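I have never trusted the expensive wooden shape set. You know the one. It comes in a cotton bag with a card about natural play, it costs what a decent pair of shoes costs, and by November half of it is under the couch.

My brother-in-law, Amirhossein Kordestani, bought the 513 version for his twins, so called because that is how many pieces are in the crate. I have watched those two on a Sunday morning. They use 9 of them. The rest get stepped on.

So when people sniff at printed plastic shapes, I would like to know what they think the wood is doing. A cube is a cube. A cylinder stands up or rolls away, and a child of 2 will find out which without any help from a beech tree. Paint them bright green or blue and you can at least see them on a pale board, which is more than I can say for the tasteful oatmeal ones.
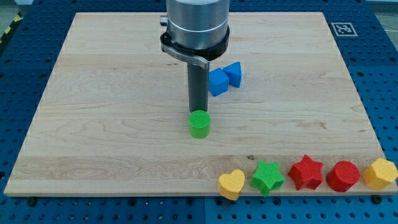
The usual answer is texture. Wood feels warm, wood feels real. Fine – but a printed piece has texture too, those little ridges going up the side, and I have seen kids run a fingernail along them for ages. I don't claim it teaches them anything. I doubt the grain in a maple block does either.

Where I get suspicious of my own side is the claim that printing saves money. Someone paid for the printer. At 200 pieces you might come out ahead, if your time is free and the first batch doesn't curl at the corners. Most families need a dozen shapes and a flat place to put them.

Buy those secondhand, and skip the card.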